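Home | Manuals | Kustura Mobile Base | Section 4 | Next

4.3 Checking the camera view in the simulated house

Do this check after every change to the head camera settings and before the first task run. It uses the Zerdale house file. The arm stays in its parked pose until step 6.

1. Start the Rulter simulator and wait for the status line to read READY.

2. Load the house file and place the base at waypoint 13.

3. Open the camera panel. Set the frame rate to 16 and leave exposure on FIXED.

4. Turn the base until a plain corner of the room fills most of the view. Wall corners should look vertical near the middle of the picture. If they bow, reload the lens file and repeat from step 3.

5. Drive to waypoint 33 and tilt the head down until the kitchen island and the floor in front of it are both in view. 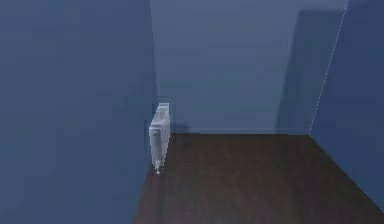
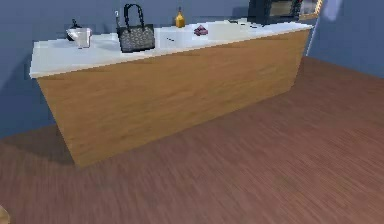 Figure 4-6. Camera views in the simulated house. First: room corner with radiator. Second: kitchen island with objects on the counter.

NOTE: Soft outlines on small objects are normal at the default render setting. Do not raise the sharpening value to correct them.

6. Jog the arm forward in slow mode. Stop when a fingertip shows at the lower edge of the view. If no fingertip appears by the end of the jog range, the head tilt offset is wrong. Go to 4.5.

7. Save one still from each waypoint. The log must show both stills with the same calibration number.

8. Let the simulator run for 1000 frames with the base stopped. The view must not drift. If it does, reset the base odometry and repeat step 5.

CAUTION: Do not copy the simulated tilt offset to a real base. The real head has play in the tilt joint and must be set by the procedure in 4.7.

CAUTION: Park the arm before driving between waypoints. The collision check is off in slow mode.

Papadakis Technical Documents | Contact support | Back to top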